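Subject: Re: [helley-users] Index rebuild stalls after moving archive to new volume
From: Viola Sala
Date: March 2025
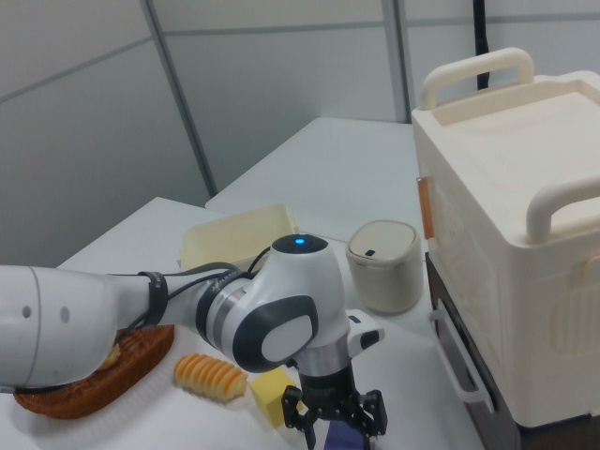
Do I have to rebuild the whole index if only the mount point changed?
Only the path table needs rewriting; the term data holds relative offsets and can stay where it is.

The longer version follows, with the earlier message quoted inline.

> We moved the archive from the old disk to a new volume and
> pointed Helley at it. The rebuild starts, gets through 3,194
> messages and then sits there. No error, no CPU load.

Check the lock directory first. If the old process was killed during the move, the lock file was copied along with everything else, and the new process waits for an owner that no longer exists. Stop the service, delete index.lock and start it again. Leave index.journal in place or you will lose whatever had not been merged.

> Log level is at the default. Should I raise it?

Set it to 3. Anything higher prints every token and fills the log partition quickly. At level 3 you get one line per batch, with the message number and the lock state, and you want the second of those.

> We also see 112 messages listed as "orphan" in the status
> output. They open fine in the reader.

Those are replies whose parent ID does not resolve. Usually the parent was sent from a client that folds the Message-ID header onto a second line. The old parser dropped the continuation. The new one reads it, but it does not go back and fix existing entries. Run the thread pass separately after the path table is done:

helley-index --paths-only
helley-index --threads --batch 20

The batch size matters on network volumes. With the default, each commit holds the lock long enough for the reader to time out. On a local disk you can leave the option off.

> Would it be simpler to export to Hirka and import again?

You could, but the export drops the local flags, and the import assigns new sequence numbers, so any saved links to list posts will break.

If the thread pass still reports orphans, send me the raw headers of one of them, unwrapped, as an attachment. Pasting them into the body loses the folding.

Viola

> --
> helley-users mailing list
> To unsubscribe, send a blank message to the -leave address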